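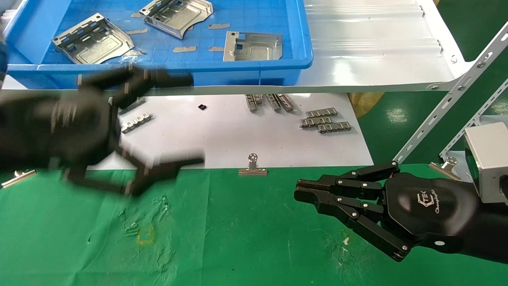 Changes to shift scheduling notice at the Penry and Lerngate sites

Monday, August 12, 2024

The revised scheduling terms in the Keritz hourly agreement take effect with the next posted roster. They apply to all hourly staff at Penry and Lerngate, including part-time staff and anyone in a probation period. Salaried staff and agency workers are not covered. Agency workers should check the terms given to them by their agency.

Notice of shifts

Rosters must be posted 16 days before the first shift they cover. The old period was 12 days. A roster counts as posted when it can be read in the scheduling system and a printed copy is on the board outside the shift office. If the two versions differ, the printed copy stands until a supervisor signs a correction.

After posting, a shift may be changed by the employer only with the agreement of the person working it. Agreement can be given by text message, by email, or by signing the change sheet. A phone call is enough to ask the question but does not count as agreement unless it is confirmed in writing before the shift starts.

Short-notice pay

A change made less than 48 hours before the start of a shift carries short-notice pay of one extra hour at the base rate. It is owed when a shift is added, moved to a different start time, or moved to the other site. It is not owed when two employees swap shifts at their own request, or when an employee asks to leave early.

If a shift is canceled inside the same window, half of the scheduled hours are paid, with a minimum of two hours. Canceled hours paid this way do not count toward overtime. They do count toward the 700 hours needed to qualify for the long-service vacation rate, which was a point of dispute under the earlier wording.

Short-notice pay appears as a separate line on the pay stub under code SN. Canceled shifts appear under code CX. Any claim for a missing payment should be made on the blue form within two pay periods.

Rest between shifts

The minimum rest period between the end of one shift and the start of the next is now 12 hours. The count starts from the time of clocking out, so a late finish moves the earliest permitted start of the next shift. When this pushes the start past the rostered time, the missed part of the shift is paid at the base rate.

An employee may agree to a shorter rest period once in a calendar week. The agreement must be in writing and cannot be made a standing arrangement. It also cannot be used on consecutive weeks at Lerngate while the night schedule is in operation there.

Travel between sites

Time spent traveling from one site to the other during a shift is working time. Travel at the start of the day is not, unless the employee was told of the change of site inside the short-notice window. Parking at Prerimden is still unpaid and is handled under the separate transport policy.

Review

The terms will be reviewed in January. Written comments can be left with the shift office at either site before then. Comments should give the clause number and, where pay is involved, the date of the shift and the code shown on the stub. The full text is in the staff handbook, section 4, which replaces the version printed last year. Old copies should be recycled.

Comments

nightside_lg: Does the rest period apply if I pick up an open shift myself? I finish at 11 and the open ones mostly start at 7.

Shift office: Yes. An open shift is treated the same as a rostered one. You would need the written agreement for a shorter rest, and it uses up your one for that week.

packline4: The printed roster at Penry was two days behind the system again last week. Which one do I follow?

Shift office: The printed one, unless there is a signed correction on it. Please tell the supervisor so it can be fixed.

R.: SN line was missing from my last stub. Put the form in on Friday.

tuesday_crew: What about training days? Can't find them in section 4.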